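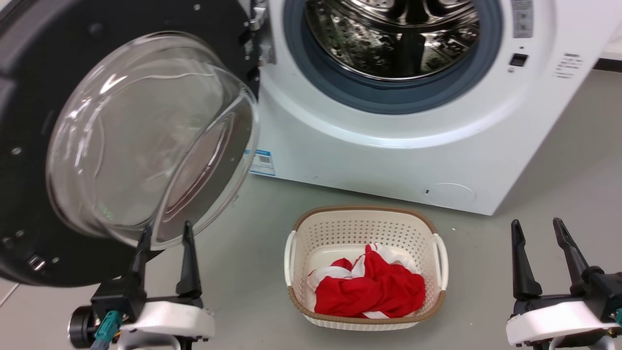 Falow Laundry Room — Front-Loader Gallery

The laundry room at Falow was refitted in August and put into regular use after the floor had been leveled. This gallery covers the washing machine and the parts of it that residents are expected to look after. Notes are by Ataahua Costigan. Last revised 28/06/2024.

Door, fully open

White front-loader with the door swung out to the left. The window is a deep dome of clear glass set in a broad black ring. Leave the door open between loads. Closing it on a damp drum traps moisture and the smell takes several washes to clear.

Hinge

Metal, with a silver bracket and bolts, at the point where the ring meets the cabinet. Do not lean on the open door or hang wet items over it. A hinge that has dropped will show up first as a door that has to be lifted to close.

Latch fitting

Small rectangular piece projecting from the black ring. Wipe it with a dry cloth if detergent has built up there. Do not oil it.

Drum

Stainless steel, perforated. Check for coins, hairpins and collar stays before loading. Anything that passes through the holes ends up at the pump, and the pump on the old Dorkmont machine was opened twice for that reason.

Gasket

Thick gray-blue rubber, running around the opening. Pull the lower fold forward and wipe it out after the last load of the day — lint and hair collect there. Use plain water and a soft cloth. Bleach shortens the life of the rubber.

Glass

Soap film on the inner face can be removed with warm water and a little white vinegar. The bulge keeps clothes from resting in the fold of the gasket, so a scratched window is still usable. A cracked one is not. Switch off at the wall and report it.

Labels

A gray-and-white label with fine print is fixed to the front panel to the right of the opening. A smaller white-and-blue sticker with a QR code is lower down on the left. Leave both in place and keep scouring pads away from them.

Room notes

Detergent is Cocco powder, one level scoop for a full load. Towels and bedding go in separately from clothing. The delicates cycle is limited to 400 rpm on the final spin; expect items to come out heavier and allow more time on the rack.

The room is open from 7 in the morning to 8 in the evening. Faults go in the Grurkosar log under equipment number 918, with the cycle selected and the point at which the machine stopped. Photos of leaks are useful if taken before the floor is mopped.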